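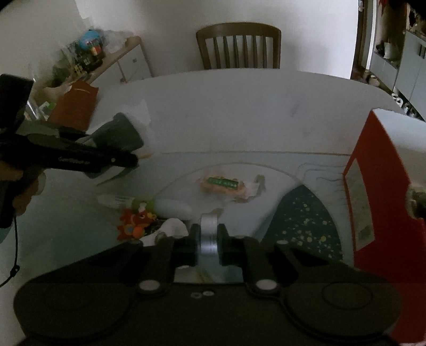 I switched the house to a new electricity plan in January, and I have now had it long enough to say something useful about it. The plan is from Gridix. It charges one rate during the day and a much lower one at night, and the low rate starts at 11 p.m. and ends at 6 a.m.

We moved to Jilldale three years ago and stayed with whatever supplier the previous owners had. The bills were high but predictable, so I left them alone. Then the old company sent a letter saying the standard rate was going up again, and I spent an evening with a year of statements spread out on the bed, adding up what we used each month.

The total for the coldest month was nearly 1000 kilowatt-hours. That seemed like a lot for a small house with gas heat. I bought a cheap plug-in meter from the Mohammadi hardware store in Masevton and moved it from outlet to outlet for a couple of weeks, writing the readings in a notebook.

The refrigerator was fine. The chest freezer in the garage was not. It is older than the house's wiring, as far as I can tell, and it was running most of the day. The lid gasket had gone hard on one side and let the cold out. I tried to clean it and soften it with warm water, and that helped for a few days. In the end I ordered a new gasket and fitted it on a Masevton kind of afternoon, gray and drizzling with no reason to be outside.

The other big user was the dehumidifier in the basement. It had been set to 30 percent since we moved in. I don't know who picked that number, possibly me. A basement does not need to be that dry, and the machine never reached it, so it never shut off. I moved it up to 50 and it now cycles like it should.

After that came the water heater, which is electric even though the furnace is gas. I put a timer on it so that it does most of its work after 11. The tank holds enough for two showers and the dishes in the morning. If we have guests I override the timer, and I have forgotten to set it back twice.

The dishwasher has a delay button that I had never pressed. We load it after dinner now and it starts when we are asleep. The dryer I still run whenever I need it. I don't like the idea of it running with no one awake, and the cost per load is small enough that I can live with it.
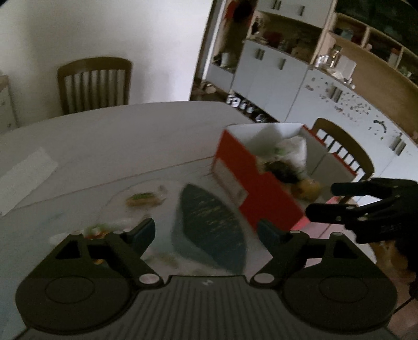 Is a night rate worth it if you are home all day? It can be, if you have at least one large thing that can wait until late, like an electric water heater or a car. If your main use is cooking and air conditioning, look hard at the daytime rate first, as it is usually higher than a flat plan.

My last bill under the old plan came to 90 dollars more than the most recent one. Part of that is the weather, and part of it is the freezer gasket, which would have saved money on any plan. I haven't tried to separate them.

The sign-up itself was easy. The meter was already the right kind, so the change happened remotely. The first bill was late and covered an odd number of days — the second one was normal.

There is a contract, and it runs for a year. I have put a note on the calendar for December so I can compare rates again before it renews. The plug-in meter is in the kitchen drawer until then, and I still want to check the old stereo in the den.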